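8/21/20

Home late, ate cereal standing up, and now I'm too wound up to sleep, so I might as well write it down while I still remember which run was which.

We finally got the full comparison going on the bouquet task. I've been whining about this one since March, I know. The question hasn't changed: if you teach the two arms from demonstrations, do you get more out of a big pile of clean ones, or a smaller pile where the person driving messes up on purpose and then fixes it? Qianru Xie has been on team messy from day one. I was on team clean, mostly out of vanity, I think, because I drove most of the clean ones and I'm proud of them.

So, the piles. 535 clean demos in one, 200 with recoveries in the other. Same network, same training time, same starting positions for the flowers (I taped a printout of the positions to my monitor and it has coffee on it now, of course). Then 90 trials for each policy, which is a lot of picking up and putting back, and my back would like a word with somebody. Dennis Mabula took over the resets for a stretch after lunch and was much faster at it than me. Annoying!

The clean policy is beautiful when it's beautiful. Smooth approach, no dithering, you'd swear it knew what it was doing. Then the wrapping shifts a little under the gripper and it just carries on with its plan as if the paper were still where it used to be. It has never seen paper in the wrong place, poor thing. I watched it close on air 5 times in a row this morning and had to go get a glass of water.

The messy policy is ugly. It hovers, it backs up, it comes in from a silly angle. But it finishes more often, and the gap isn't small. Paper is the whole problem, I'm convinced. The flowers are fake and don't mind anything, but that orange wrap creases differently every time it gets squeezed, and the ribbon slides wherever it likes.

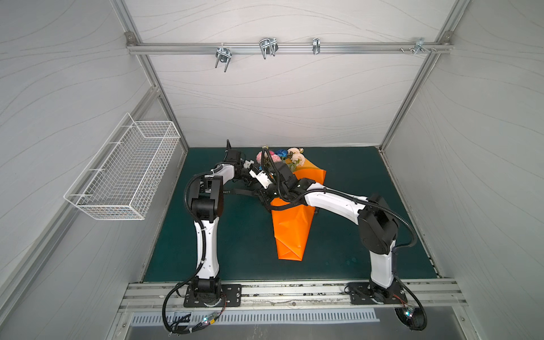 Ertuğrul Tuncer thinks I'm celebrating too early, and told me so over the leftover rice: the recovery demos are longer, so 200 of them could hold nearly as many minutes of contact as the clean set, and until I match the two by time instead of by count, all I've shown is that more squeezing is better than less squeezing. He also wanted to know whether the same person drove both piles.

Well, no. Qianru drove most of the recoveries. So that's two holes in one dinner, thank you very much. I was grumpy for a good ten minutes and then went and pulled the logs, and he's at least partly right about the lengths. The recovery runs are a lot longer. I haven't split out the contact time yet — the gripper signal is noisy right when the paper starts to fold, and I don't trust my threshold.

Plan for the next round, before I forget. Cut the clean set down so the contact minutes match. Have Qianru and me each drive both kinds, even if mine come out terrible. Keep the Kutonlow scoring sheet the way it is, even though the "partly lifted" box drives me crazy, or none of the old numbers will line up with the new ones. And ask Ursina Eberhard if we can get a second roll of the wrap, in case the stiffness matters. I bet it does.

I still think the messy ones will win. Funny how fast I switched teams.

Must call Mom back tomorrow, and the laundry is still in the washer.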